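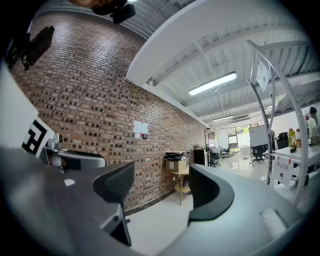
Why is the sea salty?

Mostly because of rocks. Rain wears tiny bits of salt and other minerals out of rocks on land, and rivers carry them down to the sea.

OK but rivers taste fresh! True. There is salt in river water too, just so little that your tongue misses it. The sea has been collecting it for a very, very long time.

So where does the water go?

Up. The sun warms the top of the sea and some water turns into vapor – a gas you can't see. The salt can't do that. It stays behind. The vapor makes clouds, clouds make rain, rain runs over more rocks. Round and round again.

Some salt comes from the bottom as well. There are cracks in the sea floor where hot water comes out, full of minerals. Underwater volcanoes add a bit more.

How salty is it?

Take 100 big spoons of sea water by weight. Between three and four of those would be salt. Doesn't sound like much. Try a mouthful by accident at the beach and you'll know.

Is every sea the same?

No. Hot dry places have saltier seas, becuase more water leaves as vapor. Cold seas with lots of rivers and melting ice are less salty. Some lakes are saltier than any ocean – rivers run in, nothing runs out.

Can you drink it?

Please don't. Your body has to get rid of the extra salt, and it uses up more water doing that than you drank. You end up thirstier then before.

What about the fish?

Sea fish have special parts in their gills that push salt out. Sea birds have a salt gland near their eyes, and the salty drops run out by the beak. Looks like a runny nose.

Salt from the sea, for your fries

People have made salt this way for ages. At Cornholm they started in 1736, with flat shallow ponds by the shore. Let the sea in, shut the gate, wait for sun and wind. Then rake up the white crust. The old ponds are still there, go in October if you like geese.

Try it at home

You need: a cup of warm water, two spoons of salt, a dark plate.
Stir till the salt is gone. Pour a thin layer on the plate. Put it on a sunny windowsill and leave it alone for a few days. Look for little square crystals – a magnifying glass helps.

Next time: why are there two high tides on most days?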